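Search articles... Go

Can a robot clean up your room?

Not yet. A robot can do one small part of the job if a person sets everything up first. Picking up a block sounds easy — you do it without thinking. A robot has to find the block, reach it and squeeze just hard enough.

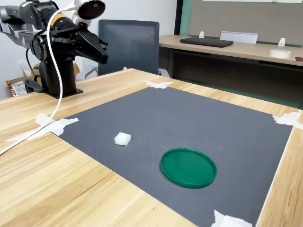

Your room is harder than a table. It has socks, books and toys in piles, and they move every day. Aleksandra Krajewska teaches robots to tidy. One of her robots needed 200 tries to learn to lift a single cup.

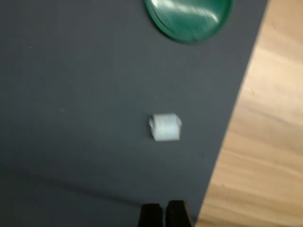 Soft things are the hardest. A towel changes shape each time you touch it, so folding is still slow work for a machine. For now, you will have to pick up your own socks.

Related
Why do robots drop things?
How does a dishwasher work?
3 jobs robots do in stores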